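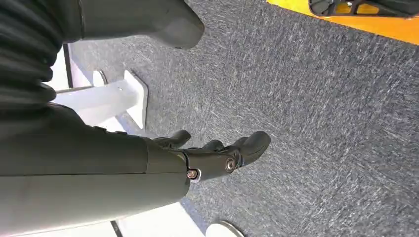 From the collection room: where we are with the hand work

February 12, 2019

Orkside members have been asking how the Storis project is going, so this is a longer item than usual. The short answer is that we have 425 usable examples, we wanted more by now, and the ones we have are better than what we had in October.

For anyone who joined over the summer, Storis is our attempt to teach a two-armed robot to pick up and put down ordinary things in an ordinary room. We don't write out the movements. A person guides the robot through a task, the robot's cameras and joint readings are saved, and the saved runs become the examples that the learning system is trained on. One run from start to finish is one example. If the person guiding makes a mess of it, the run gets a label saying so and goes in a separate folder.

The wrist view

The biggest change since the last newsletter is that we now treat the small camera near the hand as the main one. We used to rely on the view from the wall, and the trouble was that the robot's own arm got between the camera and the thing it was reaching for. From the wrist you see the fingers and whatever is under them. You also see a lot of forearm, a good bit of sleeve and plenty of carpet. Lambros Kyriakidis spent a fortnight trying angles that would show less of the arm, and came back to nearly where he started. If you tilt the camera far enough to lose the forearm, you lose the fingertips as well when the hand closes.

We have decided to leave the arm in. The system has to work with that view later on, so it may as well learn with it now. The same goes for the floor. There was some talk of covering the grey carpet with something plain, and we tried a plain sheet for one afternoon. It wrinkled every time the base moved, and the wrinkles changed from run to run far more than the carpet does.

Hand position at the start

Every run now begins with the fingers slightly curled and pointing down over the floor. Earlier on, people started wherever the hand happened to be. Some started with it wide open and some with it nearly closed, and the first second of each run was mostly a matter of who was guiding. Archie Haldane went back through the October set and found 109 runs where the opening movement had nothing to do with the task. We kept them, but trimmed the front off.

If you are guiding, please bring the hand to the start pose, let go of the controls, wait for the tone, and then begin. The wait feels long. Please do it anyway. Several runs last month had the reach already under way when saving began, and those can't be trimmed into anything useful.

What counts as a good example

We get asked this more than anything else. A good example is a run where the task was done at a steady pace and the guide didn't stop to think halfway through. It doesn't have to be tidy. A run where the hand misses, backs off and tries again is welcome, as long as the second try is done properly. The system needs to see how to recover from a miss, and at present only 17 of our runs show that clearly. Please don't miss on purpose, though. We tried it, and the staged misses all looked alike.

Pauses are the main problem. A person stops to look at the screen, the hand hangs over the carpet, and the system learns that hanging over the carpet is part of the job. Lambros trained a small test version on an early set in which nearly every guide had paused before the grasp, and the robot paused too, every time, at the same height. If you need to stop, end the run and start another.

Labels

Each run needs the task name, the guide's initials and a yes or no for whether it was finished. The notes box is optional, but it does get read. "Dropped it" is a perfectly good note. "Weird" is less use to us. We have moved the label form out of the old spreadsheet and into Flirno, and your existing login should work there. If it doesn't, write to Archie and he will reset it. The old spreadsheet is locked but can still be read.

Please label straight after the run. When people save it up for the end of a session, the yes and no answers start to drift, and we have had to watch whole batches again to sort them out.

What's next

We need five more guides for the next block of sessions. No background is needed, and left-handed people would be especially welcome, as nearly all our left-arm runs so far were guided by right-handers and they are noticeably slower. Training takes one evening. You will spend most of it on the start pose and on learning to end a run cleanly.

The group at Lambrakis has asked whether they can train on our set alongside theirs. We have said yes in principle, but their runs are saved at a different rate and somebody has to work out how to line the two up. If you have done that sort of thing before, Lambros would like to hear from you.

Session times are on the door and on the members' page. Please wear flat shoes on the carpet and keep your bags in the hallway.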